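7 June 2021

Kitchen day again. We are gathering examples of putting dishes away for the Flivell set, and the job is the corner pull-out with the wire rack. Target for the week is 120 good runs. I set the counter up a little differently each time – bowl, plate, chopsticks – and left the chili sauce where it was.

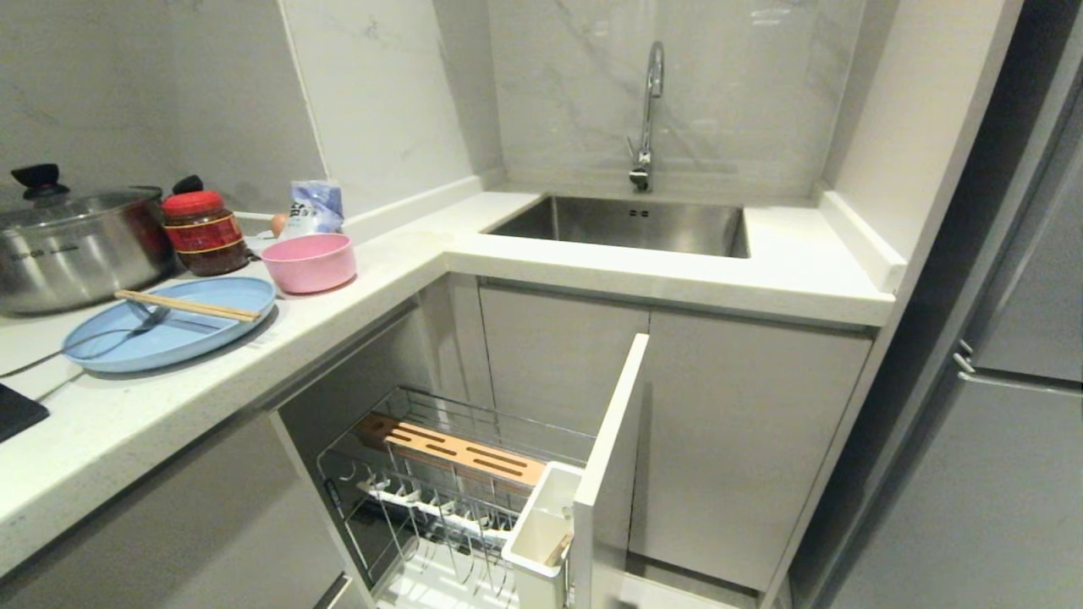

Why keep moving the dishes between runs? If they start in the same spot every time, the model learns the spot and does badly as soon as a bowl is somewhere else.

Did 13 runs before lunch and threw out two. In both I had driven the arm too fast near the rack and the motion was jerky. Kelmendi wants smooth approaches, so I slowed down and took a pause above the basket before lowering. That adds time. I need to write the pause into the notes so whoever does the next shift does the same thing.

The wrist view matters most for this job. From the head it's hard to judge how close the fingers are to the wires.
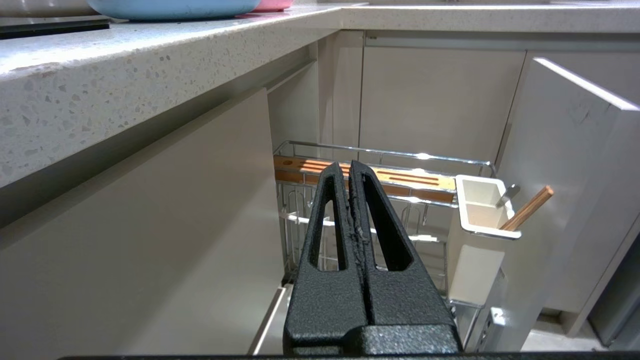 Wrist camera, gripper at the pull-out basket.

After lunch I switched to bowls only. I find the blue one harder to line up than the pink one, and I don't know why. Tried coming in from a steeper angle and it felt better under my hands, though I'd want more runs before I say so in the log.
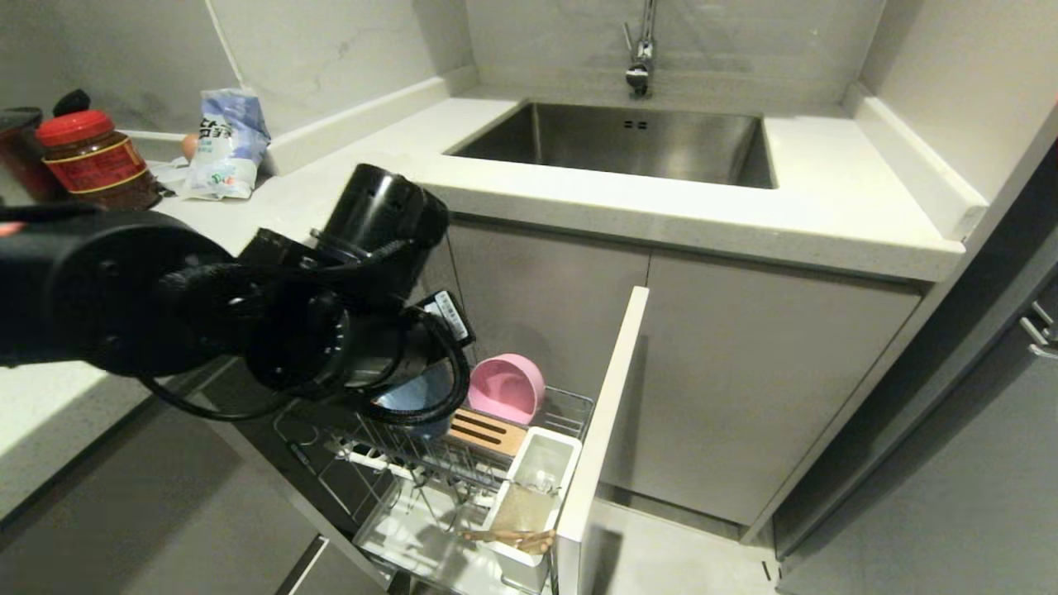

Labeling took the rest of the afternoon. Each run gets a start mark, an end mark and a one-line note. The Jernier tool froze once and I lost the notes for 10 runs, so I typed them again from my paper sheet. Saving more often from now on. Tomorrow I start with the plate and the chopsticks.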